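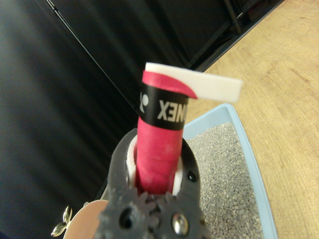 My last boarding place had nice rooms, but you could smell the litter from the parking lot, a customer wrote in our guest book one August. We get some version of that remark from a lot of new customers. Most people who leave a cat with us ask about litter before they ask about food, play time or price, so we have put a good deal about it on this page.

Prurniscombe Cat Boarding
About Us

Prurniscombe is a boarding house for cats. We take cats only. There are 25 rooms in two buildings on Pelgate Road, with a small office in front where you check in and pick up. We are family owned and have been at this address since we opened. Before that the main building was a plant nursery, which is why the windows are so large and why the floors slope a little toward the drains.

We started with five rooms and a waiting list. The second building was added when the lot next door came up for sale. Cats from the same household can share a room, up to 3 in the larger ones. Cats from different households never share a room or a play area.

The rooms

Each room has a shelf to climb, a bed, a hiding box, a water bowl and a litter box set as far from the food as the room allows. The rooms on the Giris side (named for the creek behind the property) are quieter and we use them for older or nervous cats. If your cat has stayed with us before and did well in a certain room, ask for it when you book. We can't always promise it, but we write it down.

You are welcome to bring a blanket or a T-shirt from home. Please leave large cat trees at home. They don't fit through the doors of the older building, and we have tried.

Litter

Every room is scooped at 7 in the morning and again before evening feeding, and a third time for cats on a kidney diet or for anyone sharing. Boxes are emptied and washed with hot water and plain dish soap between stays. We don't use scented litter or sprays. Cats dislike them, and they make it harder for us to tell when a box needs changing.
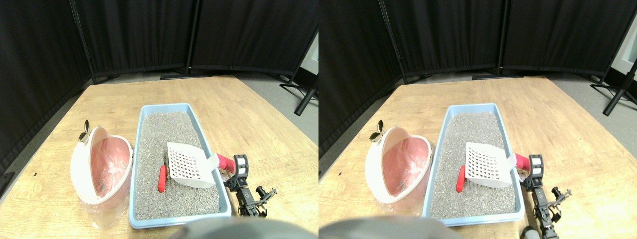
Litter type is the thing cats are pickiest about, so we ask what you use at home and match it if we can. Clay, pine, paper and corn are all kept in stock. If you don't tell us, your cat gets an unscented granular litter in an open box. The box is a plain one with a raised rim, like the light blue one here, filled with gray litter and leveled out across the whole tray. A slotted scoop lets the clean granules drop back through, and having a round bin standing open right next to the box saves carrying anything across the room. We like a scoop with a thick handle you can get your whole hand around — after a full round of rooms you notice the difference. A racket-style grip wrapped in tape is comfortable to hold, and it can be rewrapped when it wears.

If your cat is used to a covered box, bring the cover along. Some cats will hold it for a day or more in a box they don't know, and we would like to avoid that. Kittens get a low-sided box.

We keep a card on each door and note every scoop on it. If a cat hasn't used the box in a full day, we call you. If we can't reach you, we call the vet you listed. It is a short form but please fill in the vet section, even for a weekend stay.

Food and medicine

Bring your cat's own food if you can. Sudden changes upset their stomachs, and then see the section above. We give pills, liquids and insulin shots at no extra charge. Tell us the exact time of day for insulin and we will keep to it.

Supplies

Litter and cleaning goods come from Zacharopoulos Feed and Supply, who deliver in 100 pound orders and stack the bags in the back shed for us. Used litter goes out in sealed bags every day. We don't compost it or put it on the grounds.

Shots and rules

All cats need current rabies and distemper shots. Bring the paper record or have your vet email it before you arrive. Cats over six months must be spayed or neutered. We don't take cats with fleas — if we find them at check-in we will ask you to treat the cat and come back.

Visiting

You can see the rooms before you book. Come between 10 and 3, when the morning work is done and most of the cats are asleep. Ring the bell at the office and give us a minute, as we may be in the back building. Parking is on the left side of the drive. The gate on the right belongs to our neighbors and they need it kept clear.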